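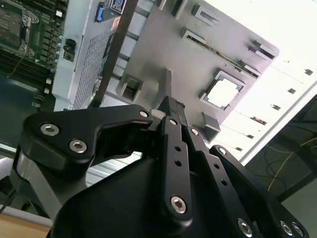 Accueil Tutoriels Synthés Effets Forum

18 novembre — par Muten

Faire respirer une nappe avec Verix

Bon, je m'étais promis d'écrire ce tuto en mai (oups !). Verix, c'est le petit filtre de chez Brenlow, et je le mets absolument partout en ce moment. Je travaille sur tablette, mais les réglages sont les mêmes sur ordinateur.

1. Charger la nappe

Prenez un son tenu, assez riche, en accords de quatre notes maximum. Moi je pars du preset « Kalogeropoulos », un truc un peu voilé que j'adore. Coupez sa réverbe interne, on en remettra une à la fin.
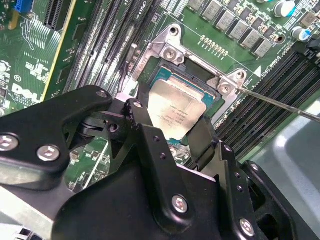
Insérez ensuite Verix juste après le synthé, en mode passe-bas, avec la coupure à 1000 Hz. À ce stade c'est terne, c'est normal — laissez comme ça et passez au LFO.

2. Régler le mouvement

Assignez le LFO à la coupure, forme sinus, et montez la profondeur jusqu'à ce que le filtre s'ouvre vers le haut à 3000 Hz. J'ai longtemps gardé 3085 par pure superstition ! Désactivez la synchro au tempo, sinon la nappe se cale sur la batterie et on perd tout le flottement.
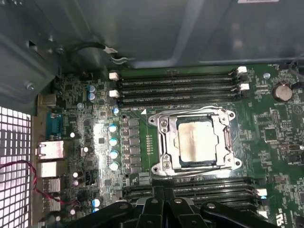 3. Remettre de l'espace

Une réverbe longue en envoi, avec un coupe-bas à 600 Hz sur le retour. Dosez casque sur les oreilles, puis baissez encore un peu. Et sauvegardez la chaîne entière, pas seulement le preset de Verix (je me suis fait avoir deux fois).

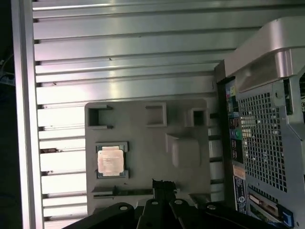
Hendrik Moodley : Super, merci ! Chez moi ça marche encore mieux avec le LFO en triangle, et une deuxième instance très lente derrière. Tu feras la même chose pour les basses ?

Contact — Mentions légales — Haut de page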